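How Does a Big Floppy T-Shirt Turn Into a Neat Little Rectangle?

Hello again! Kacper Krajewska here, back with another page about stuff you already own. Last time we did shoelaces (I got a lot of mail about shoelaces). Today it's T-shirts, and mostly how you fold them.

I know, I know. Folding is a chore. I used to roll all my shirts into balls and punt them into the drawer, and then one February my drawer wouldn't shut and I had to learn how to do it properly. And I got kind of hooked! A shirt is a weird shape when you stop and look at it. It's got a big tube in the middle, two little tubes sticking out at the top, and a hole for your head. You try drawing that as a math shape. You'll be there a while.

So what is a T-shirt made of?

Lots of them are cotton, which is a fluffy stuff that grows on a plant. The fluff gets combed and twisted into yarn, and then a machine knits the yarn into cloth. Knitting means loops hooked through loops hooked through more loops. Find a T-shirt and stretch a bit of it between your fingers. Feel it give? The loops are getting pulled wider. Let go and they slide back, mostly. Now try the same thing with a pillowcase. It hardly moves, will it? A pillowcase is usually woven, so its threads go over and under each other like a basket, with no loops to stretch.

All that stretchiness is lovely when you're climbing a tree and pretty annoying when you're folding. You line up one side and the other side wanders off. Go slowly and it behaves better.

Words worth knowing

The bottom edge of a shirt is called the hem. The round kind of neck is a crew neck, and the stretchy band that goes around it is ribbing, which is knitted in tiny ridges so it can squeeze over your head and then shrink back around your neck. If the color looks a bit speckled or cloudy, like somebody mixed two shades and didn't stir very well, that's heathered. Great word. It's named after heather, a plant that grows all over hills in little patches of different purples.

OK, let's fold one

You need a T-shirt and somewhere flat. A table is best. A bed works but it's squishy, and carpet grabs the cloth (plus, if you have a dog like mine, carpet means hair. Mansour sheds enough for a second dog).

Lay the shirt down with the front facing the table and the collar pointing away from you. Smooth it with your hands, starting in the middle and pushing out toward the edges. Don't worry about getting every wrinkle.

Now take one shoulder and fold it in toward the middle, sleeve and all. Then do the other shoulder the same way. The collar should be peeking out between them at the top. If you've folded only the top part, the bottom of the shirt will still be wide, so keep going down each side until the edges run straight from the shoulder to the hem. You want a long strip, a bit like a door.

If a sleeve pokes out past the edge, fold it back on itself.

Last bit! Pick up the hem and bring it up to just under the collar. Then fold in half one more time. Flip it over and you've got your rectangle.

My first one looked like a sandwich that had been sat on. My third was fine.

Why do creases happen?

When you bend cloth, the threads on the outside of the bend get stretched and the ones on the inside get squashed. Leave it like that and the threads start to settle into the new shape. Heat and water help them let go again, and that's how an iron gets rid of wrinkles. Ask a grown-up before you go anywhere near an iron, please.

Something to try

Fold one shirt and scrunch up another one of the same size. Leave them both in a drawer until tomorrow, then spread them out next to each other. Which has more lines on it? Are the lines straight or all over the place? Draw what you find. If your class at school does this one together, I'd love to see the drawings pinned up side by side.

And if you want a harder challenge, try a sweatshirt with a hood. I have a way of doing hoods but I'm not totally happy with it yet, so send me yours.

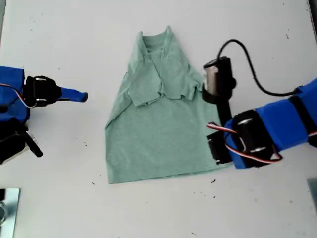

Shoulders folded in, collar peeking out at the top. The hem is still nice and wide, so there's more folding to go!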